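I have been a Broststead hockey fan since I was too short to see over the boards, and I'm still buzzing from the third period against Beaudoin. My voice is gone. My neighbor asked if I was sick.

So, the goal. Down one, Beaudoin had been sitting on that lead forever, clogging up the middle and flipping pucks out to center like they had a train to catch. Then Gaétan Ross, who had been invisible all night (sorry, Gaétan!), picks off a lazy pass at his own blue line and just goes. No big windup, no fancy stuff. He pulled their last defenseman wide, waited, waited some more, and slid it under the goalie's arm with 90 seconds left. The whole rink came up at once and I spilled a full hot chocolate down the back of the row in front of me. They did not care!

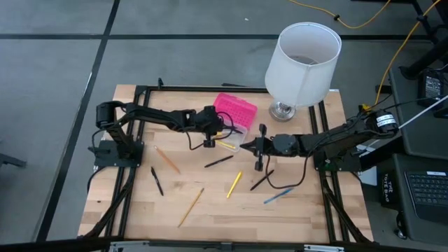 Brittany Charbonneau thinks I'm giving Ross too much credit. The play was made by the winger who drove the far post and dragged the other defender along, she told me in the parking lot, and if he coasts there, Ross has no lane at all. I went home and watched the replay, and okay, she has a point. The winger never touches the puck and he's flying. I still say you have to finish it.

Overtime was pure chaos. Three on three on that sheet is so much open ice, and Beaudoin's legs were gone. You could see them gliding into changes. We hit the post twice (twice!) before the winner finally went in off a rebound, a real garbage goal, and I love it more than the pretty one. The league gives you 2 points either way.

I wrote back in November that this team couldn't win a tight game. They'd get up early, quit skating, and spend the third chasing. What's different now is the second line. Coach put the speed together and stopped asking them to play like big guys, and suddenly the other team has to back up. The power play is still a mess, by the way. Everybody stands still and looks at the point man. Move your feet, please, I'm begging.

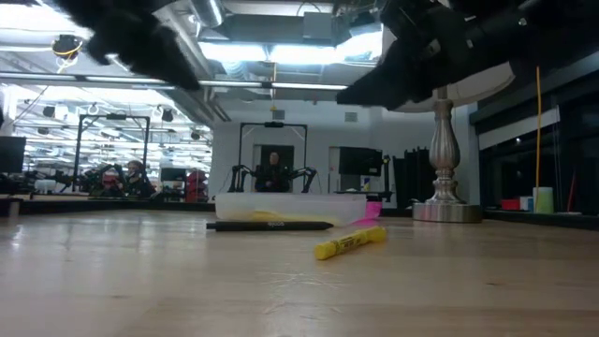

Pens on the table.

Next up is the trip to Stemlow, and I am trying to be calm about it. It's 275 miles of mostly two-lane road, the rink holds nobody and they're all loud, and the boards are so lively that a dump-in can end up right in front of your own net. We lost there last season on exactly that kind of bounce. I'd start the backup goalie, personally. He plays deeper and doesn't wander behind the net, and wandering is how you get burned in that building.

If you want to ride up, the fan bus has 50 seats and leaves from the Humis lot at noon. Bring a blanket, the heater only works up front.

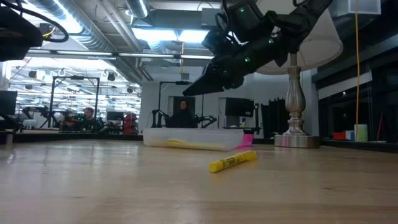 Starting the backup in Stemlow is madness, Marc wrote under my last post, you ride the hot hand until he gives you a reason to stop. Fair enough, and plenty of you agree with him, judging by my inbox. But the hot hand has faced a ton of rubber lately and he was slow getting up after that scramble in the second. Give him the night off and let him come back fresh for the home games in March.

Anyway, I'm going to go find some tea with honey in it and watch that rebound a few more times. Go Broststead!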